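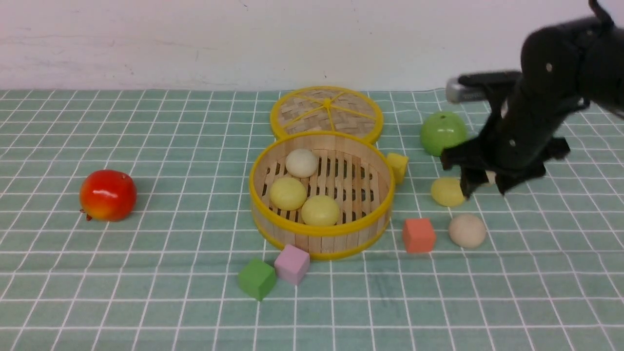 Re: [roltlow-shorts] Sima shortlist and the audience award

Hello all,

I read Behrouz's message twice and I'm still not convinced, so I'm answering on the list and not privately. His message is copied in further down for those who get the digest. If you entered a film for the Sima this year you have probably had the same email from the festival that I had, the one thanking us for "a record response" and telling us the shortlist was decided by "a full and careful viewing of every entry".

I would like to know what "full and careful" means. Entries closed in the last week of May. The shortlist went up before the end of June. According to the festival's own page there were 578 films in for the short fiction and animation sections together, and three people on the selection panel. Even if the average film was only ten minutes long (mine was fourteen, and the limit is twenty) that is well over ninety hours of watching for anyone who saw all of them. People with jobs do not usually find ninety hours in a month, and then find more time to sit down and argue about what they saw.

Perhaps they split the pile. Plenty of festivals do and I would have no quarrel with it. But then each film was seen by one person, and the email shouldn't say what it says.

The other thing is the scores. Everybody who entered through Hastska can log in and see a mark out of 100 beside their film. There is no note of who gave it or what it's made up of. A friend's documentary has a mark for "performance". It is a film about a canal and there are no people in it. When she wrote to ask, she was told that the category is filled in automatically if left blank. Filled in with what? She hasn't had an answer to that.

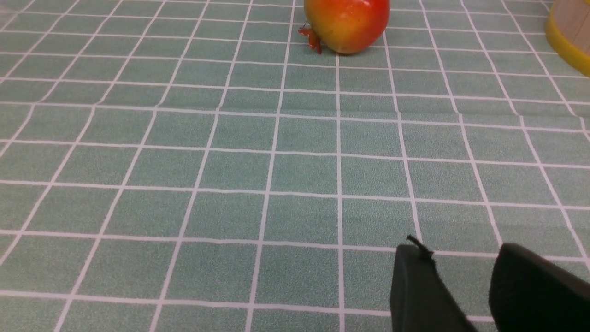

Behrouz Nouri wrote on 4/7/23:

> Dear all,
>
> I've seen a few grumbles about the Sima shortlist and I think
> we should be a bit more generous. I helped on the door last
> year and I know how much work goes in. The panel are not
> paid and they take it seriously.
>
> On the numbers: not every film has to be watched to the end.
> Anyone who has sat on a panel will tell you that you know
> within a few minutes. I don't think that is unfair, it is
> the same for everyone.
>
> As for the audience award, yes, it is moving from paper
> slips to voting on the Hastska page, and voting will stay
> open for a week after the last screening. I think that's a
> good thing. People who can't get to the Tarawneh in the
> evening can watch at home and still have a say. We have
> been asking for years for the festival to reach people
> outside Roltlow and now that it does we complain.
>
> The programme has also been cut to 80 minutes for each
> slot with a proper interval, which I know many of you
> wanted.
>
> Best wishes to everybody who got in, and to everybody who
> didn't, there is always next year.
>
> Behrouz

Taking those in turn.

"You know within a few minutes." I've heard this from panel members at other festivals and I believe that they believe it. What they know in a few minutes is whether the sound is bad. A slow film that pays off in its last shot is going to lose every time under that system, and then we all wonder why the shortlist is full of films that start with somebody running. If that's how it's done, fine, but put it in the rules so that people can decide whether to pay the fee.

The audience award bothers me more. With paper slips you had to be in the room. You got one slip as you went in, you tore the corner by the title you liked and you dropped it in the box on the way out. It was a bit silly, and the pencils always went missing, but the person voting had at least sat in front of the films. On Hastska you vote from the film's own page. As far as I can tell there's nothing to check that you've watched anything, and nothing to make you look at the other films before you choose. I tried it on the test page the festival sent round and it accepted my vote before I had pressed play.

So the award will go to whoever has the biggest address book. A student crew with a whole college behind them will beat a retired man working alone in his spare room, and the programme will still say "chosen by our audience". I don't blame the students. I'd send the link to my cousins as well.

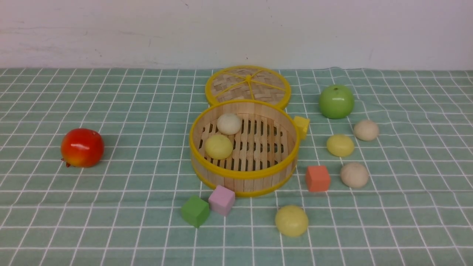
Two buns in the bamboo steamer.

I do agree with Behrouz about the shorter slots. Last year's second evening at the Tarawneh went on so long that half the back rows had gone for the last bus before the animation came on, and that was the best part of the night. Whether they will stick to the limit once the speeches are added is another matter. I'll believe in the interval when I am standing in it with a cup of tea.

What I'd like, and I'll write to the festival if a few others will put their names to it:

- say how many panel members watched each film
- say whether films were watched to the end
- drop the Hastska mark, or explain it
- keep paper slips for the people in the hall and count the online vote as a separate prize

None of it costs much. The last one needs a second certificate.

Please reply to the list and not just to me. I'm told some replies to my earlier message went astray, so if you wrote and heard nothing, send it again.

Intan Ong
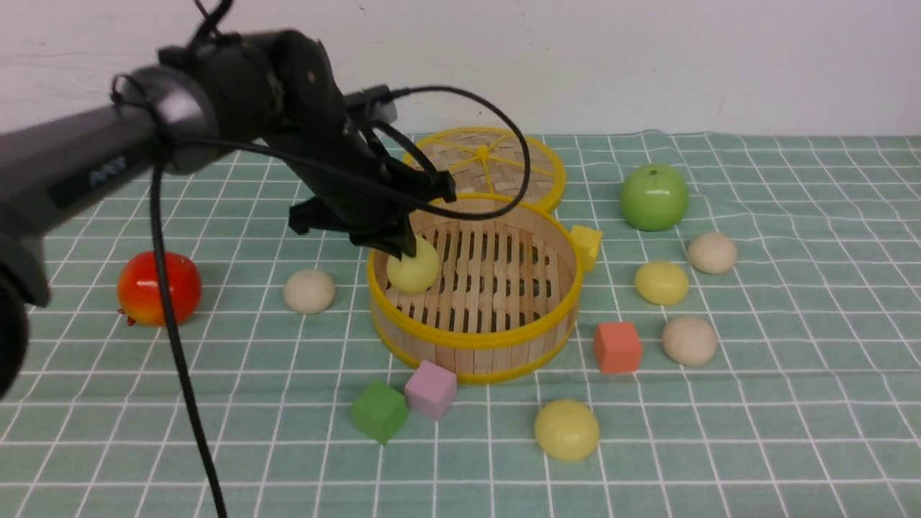 Roltlow Shorts Digest, Vol 3, Issue 80

You are getting this as a digest. When replying, please change the subject line so that it says which message you are answering, and cut out any part of the digest you are not replying to. Messages that quote the whole digest will be held back.

To stop getting the digest and receive single messages instead, change the setting on your list page or write to the list owner with the word "single" in the subject line.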